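Marar, the second record: worth the wait or not?

bdudas
Finally got the new Marar album in November after four years of nothing. Saoirse Flanagan's voice is lower now and the songs are slower. I like it more than the debut. Curious where everyone else landed.

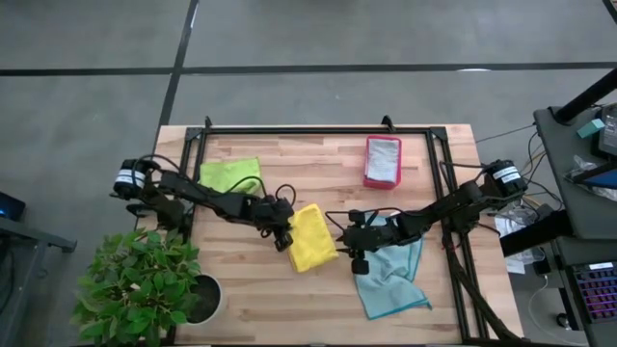
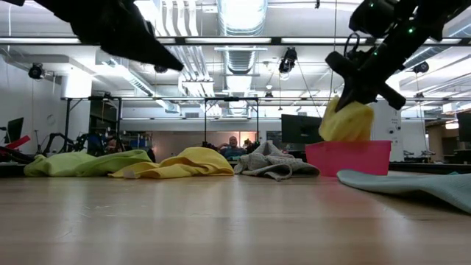

My main complaint is the sequencing. Side two opens with three waltzes in a row, and "Casten" gets buried after them when it should have been the first single. The lyric sheet is worth reading along with, though. "Casten" is all housework: she folds a yellow cloth, like the one on the table in the first photo, and lists what her mother left in each drawer. No chorus, just the list.

satish_r
Disagree about the waltzes. They're the best playing on the record. Oda Engebretsen's fiddle is mixed too low on the debut and here you can hear the bow.

Trivby
I paid 40 for the vinyl and side one has surface noise all the way through. Hilurus pressed 600 copies and won't replace mine. The songs are fine. Not better than the debut.

bdudas
Try writing to them again — they swapped a friend's copy last month.

Trivby
Wrote twice. No answer.

raghu_gowda
I saw them play most of it in a room with maybe 40 chairs. "Casten" went first in the set and it worked there, so I'm with the OP on that one. The drums on the album sound boxed in to me.

satish_r
The drums are supposed to be dry. It's a quiet record.

raghu_gowda
Quiet is fine. I just want to hear the snare.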